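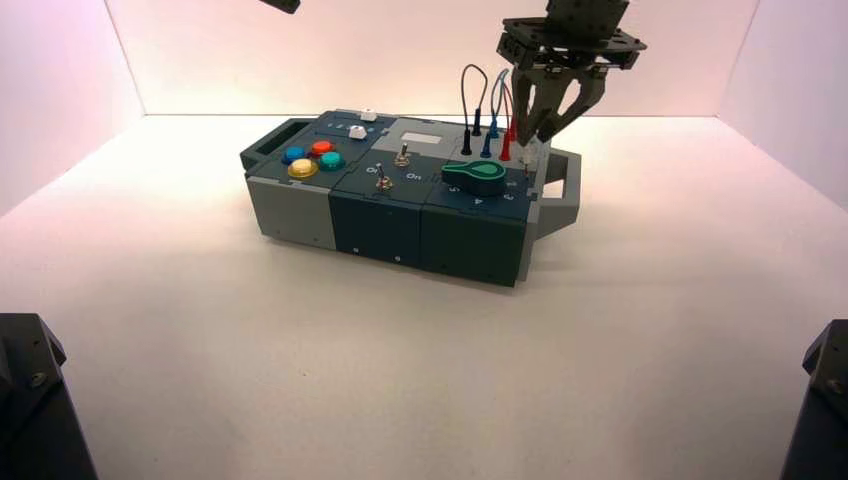 Satunlow Folding Lightbox Booth, Large

The Satunlow is a folding booth for photographing products on a table. It has three walls and a floor, all in plain white, and it opens flat from a carry sleeve. Most people have it standing in under a minute once they've done it a couple of times. The large size suits small appliances, shoes, toys, table lamps and boxed goods. For jewelry and other small items, the compact version takes up less room.

The walls are stiff board with a matte coating. They clip to the floor along the bottom edge and to each other at the corners. There is no roof panel on this model, so you can light from above or shoot straight down without taking anything apart. Clusar, who make the booth, sell a diffuser sheet that lies across the top if you want softer shadows.

Lighting

The booth comes with 2 LED bars. They clip to the top edge of the side walls and can be slid forward or back. Each bar dims from a dial on the cord. Set your camera's white balance by hand before you start. On automatic, white walls can pick up a faint color, and it is slow work to correct that across a whole catalog.

Glossy products show the bars as bright lines. Turn the bars to face the walls and let the light bounce back, or hang the diffuser sheet.

What's in the box

Back wall, 2 side walls, floor panel
2 LED bars with dimmer cords and power supply
8 corner clips
Carry sleeve

Specifications

Light output: up to 4000 lumens, both bars at full
Panel finish: matte white, wipe clean
Power cord length: 252 cm
Warranty: 3 years on the lights, one year on the panels

Care

Wipe the panels with a damp cloth and a drop of dish soap. Don't use scouring pads or solvent cleaners, which leave shiny patches that show up in photos. Rubber feet can mark the floor panel if a heavy item is dragged, so lift things in and out. Replacement floors are sold singly.

Customer review

"I use it for secondhand kitchen gear. The floor scuffs sooner than the walls do, and I'm on my second. The clips are tight at first. Lights are fine." Nisha Mathur

Shipping

Ships flat in one carton. Orders placed before noon leave the same day. Returns are accepted if the panels are unmarked.

Related items

Satunlow Compact Booth
Clusar Diffuser Sheet, Large
Replacement Floor Panel, White
Lodhi Tabletop Tripod
Likent Gray Card Set

We use cookies to keep your cart and remember your settings. Accept | Manage cookies

Contact us | Shipping and returns | © Clusar. All rights reserved. | Back to top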